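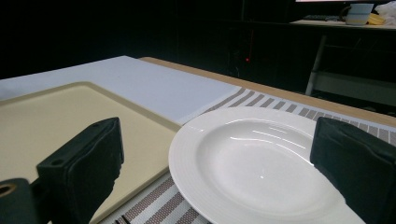 Last edited 2024-08-04

Do "microwave safe" plates really need replacing after a few years?
Posted in Kitchen and Home, Erkdale Community Help
Viewed 3,832 times

My sister-in-law has told me I should be throwing out my everyday dinner plates every 5 years because the glaze "breaks down" and starts getting into your food. She read it somewhere, naturally. Mine are plain white, ridged round the rim, a bit older than that, and they look fine to me. I've noticed that one of them gets far hotter in the microwave than the others, to the point where I need a cloth to lift it while the beans are still lukewarm. Same set, same shelf, same microwave.

I'm inclined to think the replacing business was dreamt up by people who sell plates. But the hot one bothers me. Is it on its way out, or am I being daft?

Hiwot Woldemariam

grirnik
91 people found this useful

There are two separate things here and your sister-in-law has mixed them up.

I've never seen a decent source for any fixed number of years. A properly fired modern glaze is glass, more or less, and it doesn't go off like milk. Where I would be careful is old or hand-painted stuff with bright decoration, or anything from a holiday market where you've no idea what went into it. Keep those for show.

The hot plate is a different matter. Ceramic that has taken in water will heat up in a microwave. The glaze gets fine cracks, or there's a chip, or it's the unglazed ring underneath, and water creeps in at every wash. You can check at home. Put the plate in empty next to a mug of water, full power for one minute, then touch the plate carefully. Cool plate and warm water, fine. Hot plate, keep it for sandwiches. Leave the mug in, don't run the microwave with only a plate in it.

I'd be wary of the advice to dry it in a low oven to "cure" it. It might work for a week, then you wash it again.

Khairul Saragih

Agree about the mug test. I did it on all 6 of ours and one failed, which was the one with a chip on the foot. I'd never have spotted it without turning it over. Still use it for toast.

Not convinced by the stamp on the bottom either, by the way. I had a Midel bowl marked microwave safe and it came out too hot to hold from new. I wrote to the shop and got a reply about "normal variation".

ismail_b

just buy new ones, plates are cheap

Hiwot Woldemariam

Thanks. Did the mug test and the hot one failed, the other two I tried were cool. There's a hairline on the underside that I'd taken for a scratch. I'm keeping the rest and she can think what she likes.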